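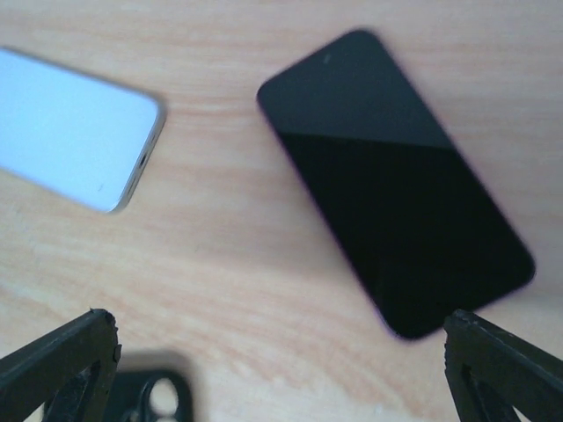
Attachment 1: white handset and black handset on the bench

Ticket: Dollero soft case, tight fit at the lower side
Site: Clornbridge accessory bench
Status: open, waiting on supplier
Priority: low

Reported: the lavender silicone case seats at the top corners but stands proud next to the lowest button cover. Power button feels stiff. Same complaint logged in November from the Palacios counter, closed without a fix.

09:35 Checked the order line. Case model matches the handset model. Not a mispick.

09:55 Removed case, wiped the inside with a dry cloth, refitted starting from the camera corner. No change.

10:20 Pressed each side button 35 times with the case on. Lowest one missed 2 presses. With the case off, no misses.

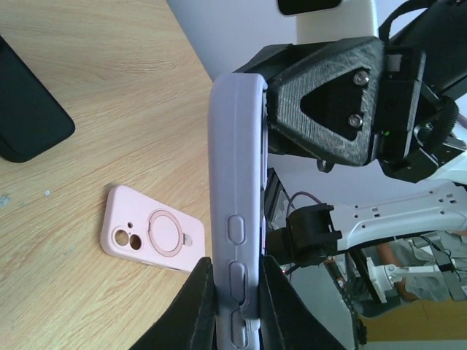 10:47 Compared the lip on both long sides by hand. No tear or burr found. Suspect the button cover is molded slightly low. Asked Dernavcombe for the batch number and a second sample in the same color.

11:15 Workaround sent to the counter: fit the button side first, then roll the lip over the opposite edge. Do not trim the silicone.
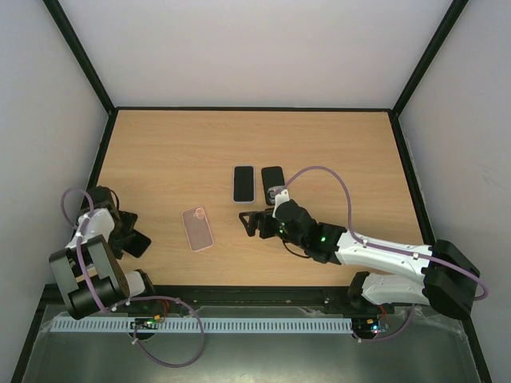
Attachment 3: two phones side by side, translucent pink case to the left

Next: repeat the press check when the sample arrives. Keep the November ticket linked to this one.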